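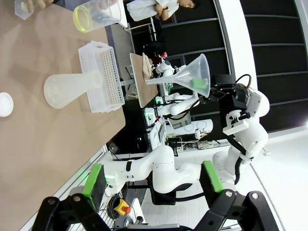
Declan Rudd wants to know whether the plastic flasks are worth it at all, or if he should just stick with glass and buy the cheap Marsden set again. Fair question. Short answer, plastic for teaching, glass for anything you heat.

Long answer. We got the Clamberg starter labware kit in March, flasks, beakers, funnel, cylinder, two baskets. Used it pretty much daily. Paid 116 for the lot, shipping extra, grr. 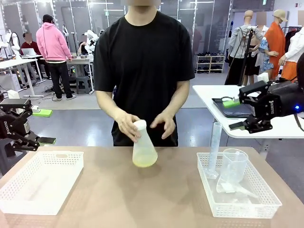 Baskets first, those get the most use. Perforated sides, so stuff drains right in them after the rinse. Rounded corners, easy on the hands, easy to wipe. The handle slot is cut into the rim and my fingers fit with gloves on. My one gripe is depth: the graduated cylinder stands up way past the rim, so you can't stack a second basket on top of a full one. Funnel and beaker go in the same basket no problem. Solum makes a deeper one but it's pricier and I havent tried it.

Flasks. Cloudy plastic, you can read a liquid level through it fine if theres some color in there. Clear water, squint. The neck is narrow enough to grab one-handed. Caps are snug, maybe too snug for small hands.
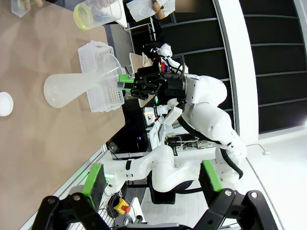 Also they're light. Great when you drop one (8 drops so far, no cracks), less great on a crowded bench where a sleeve can tip an empty one over. Put a bit of water in it or keep it in the basket.

Markings on the cylinder still crisp. Funnel stem a little short for my taste. Oğuzhan Yalçınkaya swears by the Zokitz funnels, so I'll probably order 6 of those and keep the rest of the kit as is.

Four stars. Would be five with deeper baskets.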